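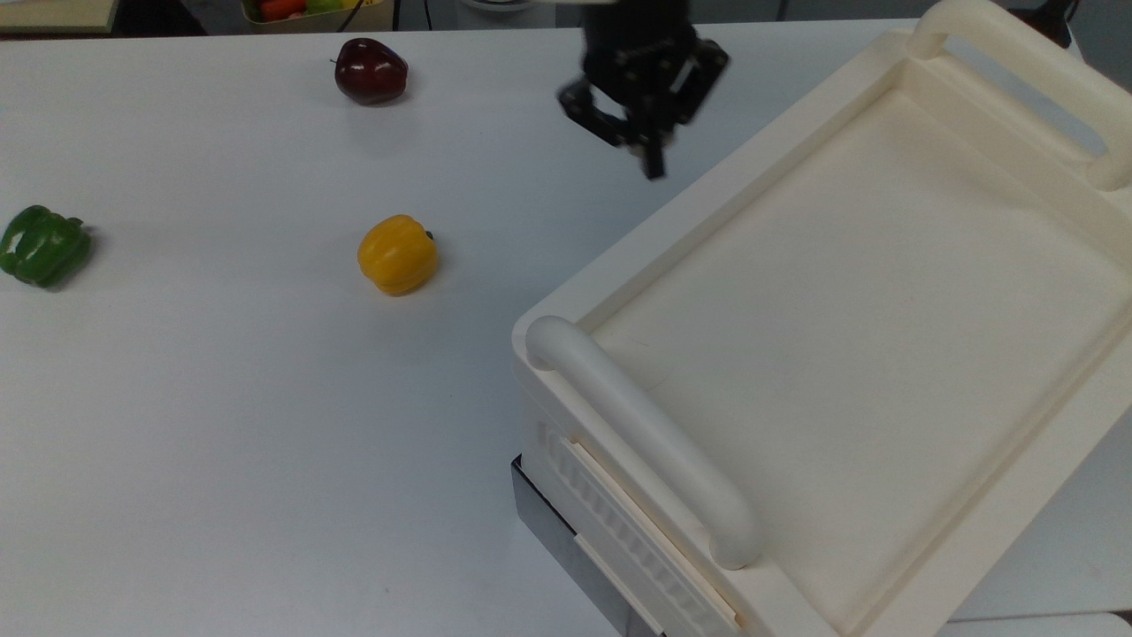

Ruba Yammine, Orlando Huanca, Seema Saxena
Student Robotics Project, Horkport Technical College
Received 19 Jan 2021

4. Sorting Task

4.1 Setup

The task was set for the second-year automation class at Horkport. Each student team had to write a program that moves loose produce from a tabletop into a tray. Teams worked with one arm, which the class calls Samir, and a two-finger gripper. Figure 1 gives the view used by the programs, with an apple and two bell peppers on the table and the cream-colored tray on the right.

We chose produce over blocks for two reasons. The shapes are uneven, so a grasp point that works on one pepper may fail on the next. The skins are also glossy, and highlights gave the first version of the color filter a lot of trouble. A dark red apple was often split into two regions, one for the skin and one for the bright patch on top.

The tray is fixed at an angle to the table. Teams were not given this angle and had to find it from the rim. Two teams assumed the tray was square to the table edge and lost points when items landed on the rim.

4.2 Procedure

A run consists of 3 items placed by hand by a member of another team. The program then has 100 seconds to finish. An item counts as placed if it rests inside the basin when time is called. Items dropped on the table may be picked up again – the clock keeps running.

In total, 13 teams made 235 scored runs during January. Runs stopped by the safety switch were logged but left out of the scores. The grasp planner, Cerusine, was the same for every team, and only the detection and ordering code differed.

Figure 1. Sorting task seen from the head camera. The gripper is above the table, beside the upper rim of the tray.

4.3 Choice of Order

Most teams sorted items by distance from the tray and took the nearest first. Latifa Gaber's team took the farthest first, so that later moves were short if time ran low. Peppers lying on their sides were harder to plan for, as the stem could block one finger. Her team added a check for the stem direction before each grasp – a change later copied by two others. Scores for both orders are given in Section 5.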